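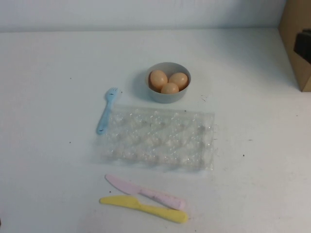 Clulinon Robotics Club - Bench Safety and Setup Checklist
Bench 2, egg transfer task (Zumness round)
Checked: Tue 7 November, before the afternoon session

1. Emergency stop within reach of the operator's chair
OK. Pressed and reset twice.

2. Arm base clamps tight
OK. The left clamp needed a quarter turn. Same clamp as in August.

3. Power and signal cables clear of the arm's travel
OK. Re-taped at the back corner.

4. Bench surface clean
NOT OK. Crumbs, specks and scuff marks on the white top. Wipe down with a damp cloth and dry it before any scored run. The scuffs won't come off and can stay.

5. Task items on the bench
OK. Bowl, three eggs, clear egg tray, plastic cutlery. Tray to be empty at the start of a run.

6. Eggs free of cracks
OK, none seen. Check again after any drop.

7. Cutlery is plastic only
OK. The pink knife is marked but usable. No metal cutlery on this bench at any time.

8. Loose plastic and packaging
ATTENTION. Clear plastic can be hard to pick out on a white top, for students and for the wrist camera. Check the wrist view as well as looking from the chair.

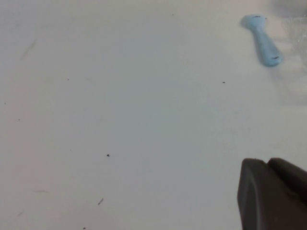 Item 8, wrist camera: blue spoon with clear plastic beside it, gripper at lower right.

9. Gripper fingers secure
OK. Screws checked with the Justwood driver set. Please put it back in the drawer.

10. Speed limit set to 20 per cent for practice
OK. Only a supervisor changes this.

11. Safety glasses and hair ties
Glasses OK. Hair ties are running low - more to go on the next order.

12. Run counter written in the logbook
OK. Reads 858.

Result: practice runs may go ahead once item 4 is done and item 8 has been rechecked. No scored runs until both are initialled. The Vestergaard bench has its own sheet, so don't record its faults on this one.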